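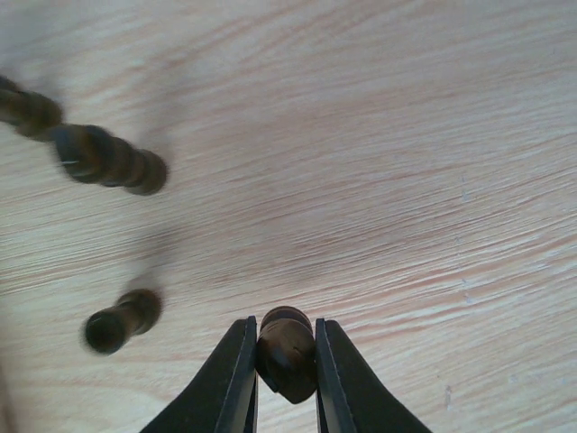

OK so I've had the Nulton gripper kit on my desk since May and I keep getting asked if it's worth the money. Thread time!

Mine came from Birdale, $900 for the arm add-on, the two fingers and the wrist camera. The Gowda one I looked at first was $1,746 (ouch) and the camera was extra.

My test is chess pieces. They're small and round and they love to roll, so if a gripper is sloppy you find out fast. Standing pawns are easy. Pawns on their sides are where I start talking to the screen. 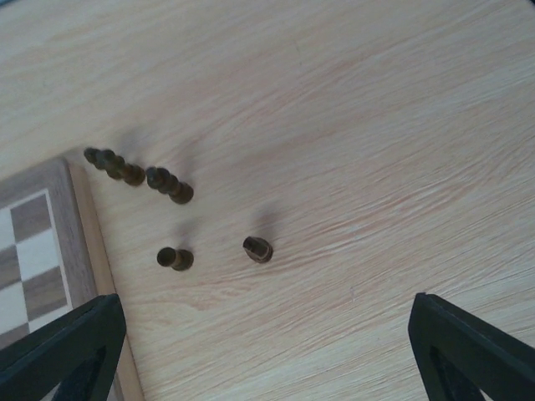 Tharun Thevar: does it come with the pickup software, or do you have to write your own?

It comes with a basic one, Tharun! I used it for a week, then switched to training my own from demos. I'm at 616 recorded grabs now and my wrist hates me. 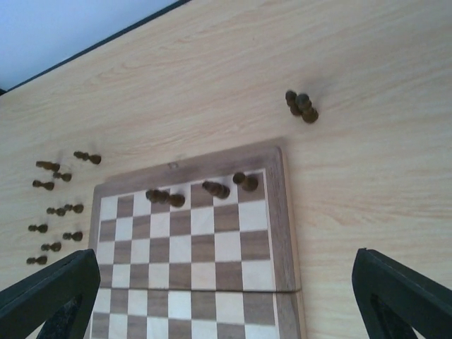 Setup took me one evening. The manual is 13 pages and the calibration part is good, but the cable section is a mess (page 9, skip it, go watch their video).

Gripes: the finger screws work loose, and the app logs me out every single night, why??

Still keeping it, though. I'd want spare fingers in the box at that price. 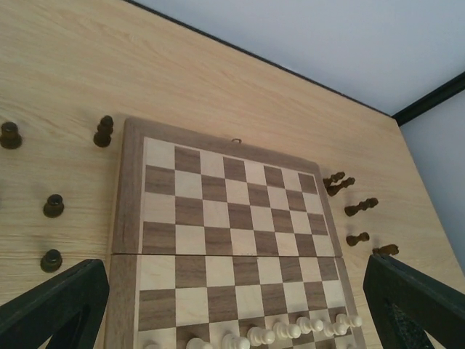 Cornel Ene wants to know if the Allundale fingers fit. They do, with the longer screws, but you'll have to redo the calibration.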